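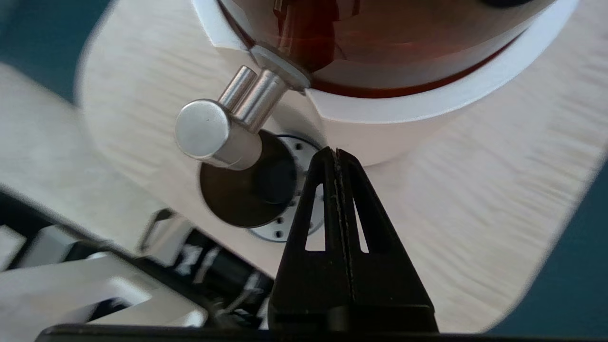 Gripper closed, wrist cam view, next to the white appliance with the amber glass

Ticket: Gripper says it's holding something when it's closed on air
Project: Pralletti (two-arm table rig, Undthorpe shared workshop)
Opened: 1 January 2019
Status: open, workaround in place

Original report

Hi all, happy new year! I'm hoping somebody on the Korletey board has run into this. Our rig uses the Korletey finger controller on both arms, stock firmware, and for the last few sessions one gripper has been coming back with "object held" every time I close it on nothing at all. The other arm is fine. Same code, same settings, same cable lengths (I measured, because I'm that person).

The way I understand it, the board closes until the current goes up, waits, then looks at the encoder. If the fingers stopped short of the closed value, it figures there's something in between. My closed value is set to 2476, from when I first built this thing, and it never gave me any trouble until now. Hold time is 300 ms. I haven't touched either number.

What I see on the bad arm is that it closes, looks shut to me on camera, and then reports held. Not every single time, but often enough that the pick routine is useless. It will "grab" a cup that it missed completely and then very proudly carry nothing across the table and set it down.

Stuff I tried before writing:

Power cycled everything. No change.
Swapped the two motor cables. The problem stayed with the same gripper, so I'm calling the cables good.
Re-ran homing with the arm pointing straight down and then again pointing sideways. Got a different closed reading each time, which the good arm doesn't do.
Put the old config file back from February, in case I'd fat-fingered something. Same thing.

I was over by the appliance when I grabbed the top picture. If you look at where the two fingers come together there's a sort of gritty line running up the seam. I didn't think anything of it. The cutouts in the fingers look okay to me, and I can't see a crack in the printed parts. So my guess was the encoder magnet had slipped. Does that sound right? And is there a way to check it without pulling the whole wrist apart? I really don't want to pull the wrist apart, there are a couple of screws in there I put in with way too much thread lock.

Update 1

Thanks for the fast replies! Okay, so several of you asked for the raw log, and I've attached it to the ticket. I ran 1000 open and close cycles overnight with the arm parked and nothing near it. The readings don't jump like I'd expect from a slipped magnet. They wander. It'll be good for a while, then creep up short of the closed value, then drop back again all by itself.

Somebody suggested belt tension. There's no belt on this one, it's a rack and pinion, but I did take the cover off and clean the rack. There was a bunch of dust in there. Felt nicer by hand afterward, made zero difference to the readings.

Update 2

Moved over to the booth end to try the bench routine and took another look with the fingers shut.

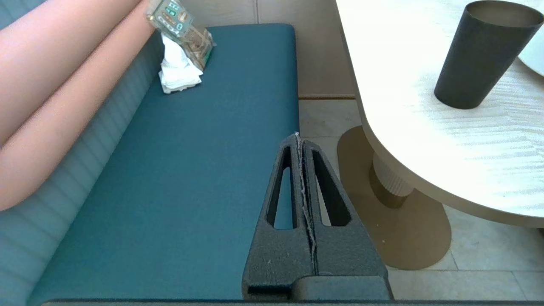

Over the bench, fingers together. Look at the seam, there's white stuff sticking out

Well, I feel a little silly. I'd been staring at numbers for days and there's something pale and ragged poking out along the middle, right where the fingers meet. I lined the inside faces with Fimex grip tape when I built these, and my best guess is the tape is fraying and bunching up between the fingers. A fold of it in there would stop them a hair short, and if the fold moves around from one close to the next, that would fit the wandering too.

I haven't proved it yet! I'm out of Fimex tape and the workshop drawer is empty, so a new roll is on order. For now I've made the held check looser on that arm only:

closed position: leave at 2476
hold time: leave at 300 ms
held threshold: doubled on the bad arm, default on the good one

With that, it stopped claiming to hold air for the rest of the evening. The downside is it now misses really thin things. It picked up a folded napkin and told me it had nothing, so don't copy this if you handle paper.

Two questions while I wait for the mail:

Does anyone use something tougher than tape on these fingers? I thought about brushing on a thin coat of liquid rubber, but I'm worried about getting it even on both sides.

And after I strip the old liner off, do I need to redo the full calibration or can I just re-home and enter a new closed value? The Korletey manual says to recalibrate after "mechanical changes" and I can't tell if tape counts.

Leaving this open until the new tape is on and I've rerun the overnight cycles.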